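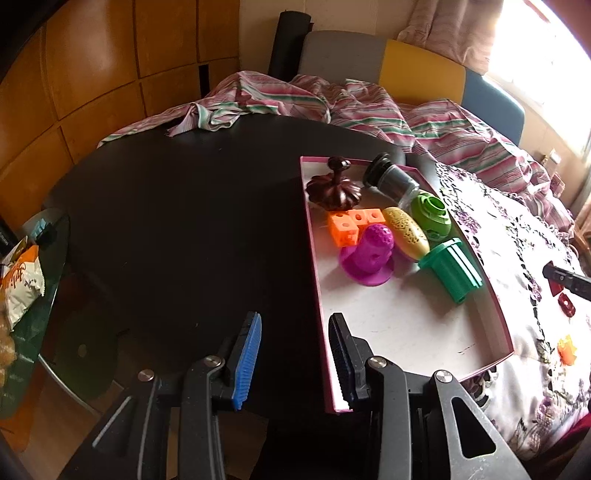
The Uten rules are a short set of good-practice rules for recording tabletop pick-and-place work with hand-held grippers. I helped edit the August revision, so take my fondness for them with a grain of salt! There are 7 rules in all, and they grew out of an older Trondari checklist that ran to 50 pages (I still have my copy, coffee rings and all).

Rule 2 is the one people argue over. It says to open the jaws fully before each approach and close on the sides of an object, keeping any printed letter uncovered.

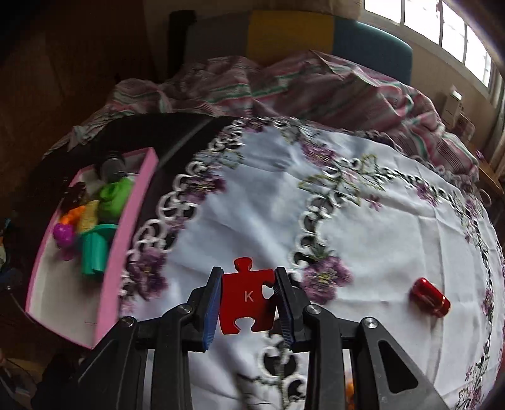
Rule 3 covers mixed objects, and I love it: put shiny things in with dull ones, and flat things in with round ones. Cleltance tried the set on 259 recordings and asked for looser wording on lighting, which we gave them. Szewczyk still uses the older text, mostly out of habit.

See also: Trondari checklist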